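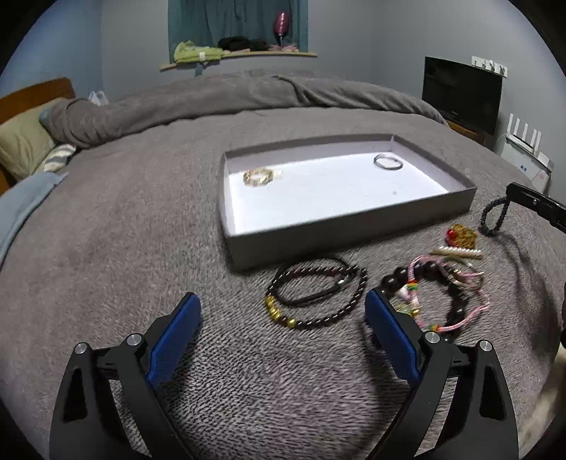 Home Schedule Eligibility Forms FAQ Contact

Hata Conference Track and Field: Questions on Eligibility and Entries

January 2024
By Wafula Urio

Print this page | E-mail this page

Who may enter a conference meet?

Any student listed on the certified roster of a member college. The roster must be in the Endus entry system before the entry window closes. Athletes added after that point may compete in the next meet on the schedule.

How many credits does an athlete need?

Full-time enrollment in the current term is required. Graduate students follow the rule of their own program, as confirmed in writing by the registrar. A student in the final term before graduation may carry fewer credits if those credits complete the degree.

How many individual events may one athlete enter?

The limit is 4, relays not included. Combined events count as one entry. If an athlete is entered in more, the system keeps the first ones submitted and drops the others.

What is the roster limit for the championship?

Each team may declare up to 60 athletes, men and women together. Relay alternates count toward the total.

Which marks are accepted for seeding?

Marks from the current indoor or outdoor season, whichever applies, made at a meet with certified officials. Hand times are converted before seeding. Converted marks are used for heat placement only and are not entered in the record list.

Can a transfer compete right away?

Yes, if the release form and both transcripts are on file. Send transfer papers to Joaquim Marinho in the eligibility office. Incomplete files are returned without review.

Where is the outdoor championship held?

At Abreu Field, in April. The track has eight lanes and a separate throws area to the north. Seating on the home side holds roughly 300. Spike length is limited to the size posted at check-in - pyramid spikes only.

How are scratches handled?

The head coach files them in Endus until the technical meeting. After the meeting, scratches go to the clerk on paper. An athlete who fails to report for a declared event is withdrawn from later events in the same meet unless the meet physician signs a medical form.

How is a protest filed?

In writing, to the referee, within the time limit printed in the meet packet. Igor Sadowski is head referee for this season.

Who do I contact about timing results?

Drundemex supplies timing at conference meets. Corrections are sent by the host college and not by individual athletes or parents.

Back to top Schedule Results Archive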